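About Garkbridge

We write software that helps robot arms do small, fiddly things on ordinary tables. Garkbridge started in February with a borrowed desk and one stubborn idea: that the hard part of a tabletop robot is the layer between "the camera sees something" and "the arm moves," and that this layer deserved a team of its own. We still think so, and we still get excited about it every morning.

What we make

Our main product is Trestavari, a planning and control stack for arms with two-finger grippers. It takes in camera views, works out what is on the table and where, picks a way to approach, and then keeps correcting itself all the way in. That last stretch is where we spend most of our time. A plan made from half a meter away is a guess, and the closer the fingers get, the more the guess needs fixing (light changes, edges hide behind the fingers, paper slides if you so much as look at it).

So Trestavari replans while it moves. The slow planner thinks about the whole job: go here, hold this, bring it there, let go. The fast controller only cares about the next fraction of a second, and it runs at 200 updates a second on a plain desktop computer. The two talk constantly, and a lot of our code is about making sure they never argue.

We test on things people really have in their offices and classrooms. Paper cutters are a favorite of ours. They have a hinge, a long arm, a ruler that has to be lined up with, and a sheet that bends, and each of those asks something different of the software. 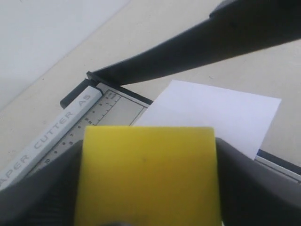 Close work like this is also why we built Voyle, our perception library. Voyle is happiest with the wrist camera, where the gripper fills half the view and the thing you care about is partly hidden. It keeps a running estimate of every object it has seen and holds on to it when the fingers get in the way, along with a plain number for how sure it is. When that number drops too low, the planner backs off and takes another look. We love this feature! It sounds small, but it changed how the whole system behaves, and it made our bug reports much shorter.

Then there is Likdale, the tooling. Likdale records every run, lines up the video with the joint readings and the planner's decisions, and lets you scrub back and forth to see what the software believed at any given moment. It began as a script one of us wrote to settle a disagreement about a timestamp. Now it's the first window most of us open. We have 2000 recorded runs in it so far, and anyone on the team can search them by object, by software version, or by the way they ended.

How we work

We keep the tables simple. A pale top, a white wall, a couple of objects, and a clear job to do. People who visit sometimes expect more clutter, and we do get to clutter, but we like to change one thing at a time so that we know which part of the code to look at. A block and a paper trimmer can keep us busy for a long while. Hard edges and flat faces are kind to a perception system, and a thin white sheet on a light gray base is pretty unkind to it, so having both in view gives us a lot to compare.

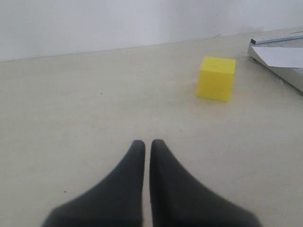

Wrist camera view: a yellow cube ahead of the fingertips, with the paper trimmer off to the right.

Every change to Trestavari goes through simulation first, then a test set of 44 short tasks on real arms. If a change makes any task worse, we talk it through before it goes in. Sometimes the answer is that the test was wrong, and then we fix the test and write down why.

We also write a lot. Design notes, odd findings, dead ends. New people read the dead ends first, and they tend to come back with good questions by the end of their first week.

Who we are

We are a small group with 4 arms, one long bench, and backgrounds that run from control theory to web development to teaching high school math. Everybody writes code and everybody runs the robots, including the person who does our accounts. If you like careful software and don't mind spending an afternoon on why a gripper stopped two millimeters short, you would fit right in.

Last updated: Dec 12, 2025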